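Subject: Re: [cell-users] Protective stop at CPU pick, second arm not held

Hello all,

Following on from what I wrote in July. The fault has come back on the Brarndale bench, same program, same tower on its side with the socket open. The cell as it stands:

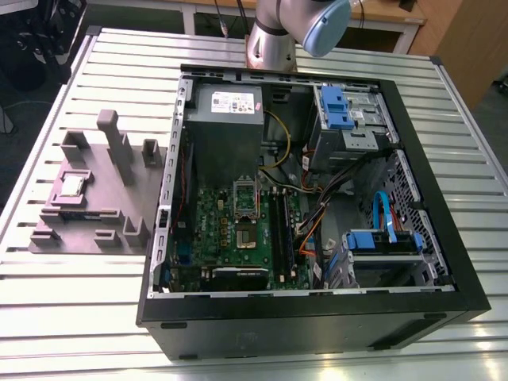
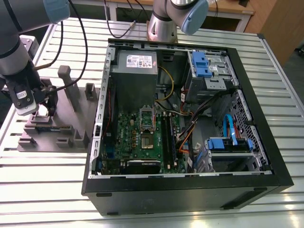
Elsie Gilchrist replied off list and has let me forward her comments. She thinks we are looking at two faults and have been treating them as one. The dropped stick is a grip force problem and can wait. The second arm carrying on after the first has stopped is a safety matter, and in her view the cell should not run in automatic until it is sorted. She also asks whether the stop outputs are wired in series or passed over the network by Jitaru.

To answer that: over the network. I had assumed otherwise until I traced the cable this morning. The emergency stop button is hard wired to both controllers and works properly, I tested it again. A protective stop raised by one controller is only a message to Jitaru, which then tells the other arm to hold. When Jitaru is busy with the vision step the message sits in the queue. I have measured a delay of up to 2 seconds, and at normal speed that is plenty of travel.

My original message, for those who have joined the list lately:

> We ran 100 cycles of the memory and processor job overnight.
> Cycle 19 ended in a protective stop on the left arm, which had
> pushed a memory module against the edge of its slot in the
> fixture plate. The module fell out of the gripper. Cycle 51 did
> the same. Both times the right arm kept moving towards the case
> after the left had stopped. No damage to the board or the
> socket pins that I can find. Log says "peer hold received" but
> well after the event. Has anyone seen this with Gorkano
> controllers?

What I have done so far:

Automatic mode is locked out and I have the key. Both arms are limited to reduced speed for teaching. The left arm pick has been retaught with the approach a little higher.

Still to do: a pair of hard wired lines between the two safety inputs. Mutenix sell a relay that looks suitable but the data sheet is vague on reset behaviour. If anyone has fitted one between two Gorkano units, please tell me whether the reset has to be done at both ends.

Logs from both stops are available if you want them, mail me directly as they are too big for the list.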